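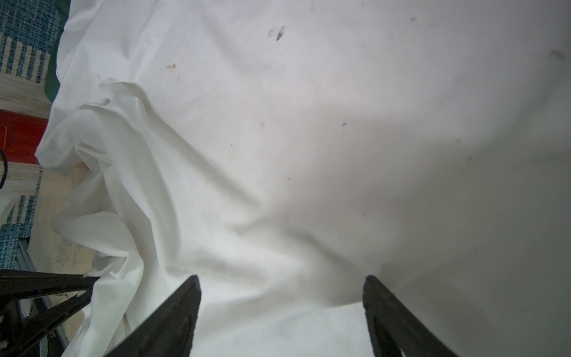 About Us

Fothergill Automation Workshop is a training and test facility for small robot arms. It was founded by Keith Lightfoot and Ingegerd Nordin, who had both worked in machine maintenance and wanted a place where technicians could practice on equipment outside production hours. The workshop occupies the ground floor of the Skivthorpe building. It has a staff of 11.

What We Do

Our work falls under two headings, training and handling trials.

Training covers setup, calibration, teaching by demonstration, basic fault finding and safe operation. Courses are taught on bench-mounted arms with two-finger grippers. Class size is limited to 10. Students are expected to mount an arm, home it, set its travel limits and run a short pick-and-place sequence before they move on to soft materials.

Handling trials are run for outside customers. A customer sends us the item to be handled, and we report on whether a given gripper can pick it up, at what speed, and with what rate of dropped or missed grasps. Rigid parts make up the smaller share of this work. Most requests now concern cloth, film, bags and other items that change shape when touched. Our longest-running customer, Hekitz, sends table linen. Buna sends work garments.

A trial report contains the grasp settings, the joint logs, the failure list and a recommendation. We do not sell robots and we do not take a commission from anyone who does.

Staff

Keith Lightfoot is director and teaches the mechanical part of the course. Ingegerd Nordin is responsible for control software and for the trial reports. Clive Hulme builds and maintains the cells, including rails, wiring and guarding. Nuwan Begum runs the handling trials and operates the arms during demonstrations. Callum Bellamy handles bookings, customer contact and the open day.

Open Day

The workshop opens to visitors once a year, in May. Attendance at the last open day was 59, divided into small groups so that everyone could stand close enough to follow the work. Visitors came from laundries, packaging plants, two technical colleges and the general public. The program has three parts: a short talk on safety, a demonstration of two-arm cloth handling, and a question period at the cell with the arms powered down.

The cloth demonstration is the part we receive the most questions about. A rigid part has a known shape, so its position can be described with a few numbers. A sheet of fabric can lie in any number of ways, and the operator or the control program has to find a usable edge or fold each time. Folds also hide other folds. A grasp that looks correct from one side may catch two layers, in which case the cloth comes up double and the attempt is recorded as a failure. 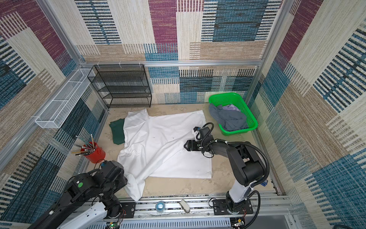 Two-arm handling is taught with both arms on one side of the work area. This keeps the bases in a common line and simplifies calibration, at the cost of some reach toward the far corners. In our layout the arms are carried on an aluminum rail, and the two-finger gripper on the right arm can take a fold from above, as it is doing with the white cloth, while the rest stays spread on the floor of the cell. The walls are covered in patterned panels. Trials are run against patterned as well as plain surroundings, and results are reported separately for each. A grasp routine tuned only against a plain wall tends to lose accuracy when it is moved to a customer's site.

Creases are not smoothed out before a cloth trial begins. The starting state is part of the test. The operator may drop the cloth, push it to one side or leave one corner folded over, and the condition is noted in the log before the first grasp. Marked and worn cloth is accepted for trials as long as it is free of oil and loose fibers.

During the question period, visitors usually ask about speed. Cloth handling in our cells is slow compared with work on rigid parts. The standard trial consists of 27 attempts on each item, and no attempt is discarded from the count unless there has been a power or communication fault. We give the full results to the customer, including the poor ones.

Visitor Rules

Visitors must remain behind the floor line while the arms are powered. Long sleeves and lanyards must be secured. Photography is allowed at the training benches; at the trial cells it depends on the customer whose material is being tested, so please ask Nuwan Begum first. Children under 10 must be accompanied by an adult.

School and College Visits

Group visits outside the open day can be arranged during term. A standard visit takes half a day and includes one hour of supervised operation for each pair of students. Instructors should send a list of names and any access requirements in advance. There is step-free access from the parking lot to all benches and cells.

Contact

Requests for training dates, trial quotations and group visits should be addressed to Callum Bellamy at the Skivthorpe office. For trial quotations, please state the size, weight and material of the item and the number of samples you can supply.

Page last revised Apr 5, 2021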